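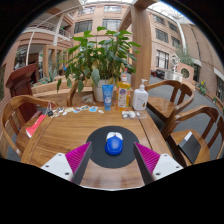 How many examples does a learning system need before it can pick up a small object from a table?
Our present working figure is 460 accepted demonstrations for each object and each location, and we expect to revise it.

This post records the state of the Tredotach collection as at 03/10/2023. The programme began in April, with Róisín Tully responsible for the recording protocol and myself for the review of what is recorded. All demonstrations are made with the hand-held gripper, whose two magenta fingers match the pair fitted to the arm at Sepúlveda.

The atrium table has become our principal location. It offers daylight through the glass roof, a busy background of plants, brickwork and windows, and a tabletop which may be left as untidy as the protocol requires. Bottles, papers and a notebook may share the surface with the target object. In the arrangement shown, the target is the small blue item with the white top, placed on the round grey mat. The mat is permitted in no more than half of the recordings for any one object, so that the system does not come to rely upon it.

Of the 629 demonstrations submitted from the atrium, 44 have been set aside. Most were refused on grounds of haste: the operator closed the fingers before they were level with the object. Orla Brophy has asked that these be retained under a separate heading – a request I was at first inclined to decline – and they are now stored in the Mimow archive with the reason for refusal attached.

Two points of procedure have changed. Operators are now asked to begin each approach from a different side of the table, and to pause briefly before closing the fingers. The second instruction lengthens each recording a little, and the reviewers find the material considerably easier to mark.

The Bondora location will follow the same protocol, with taller objects and no mat. The revised marking sheet will be circulated to operators before recording starts there.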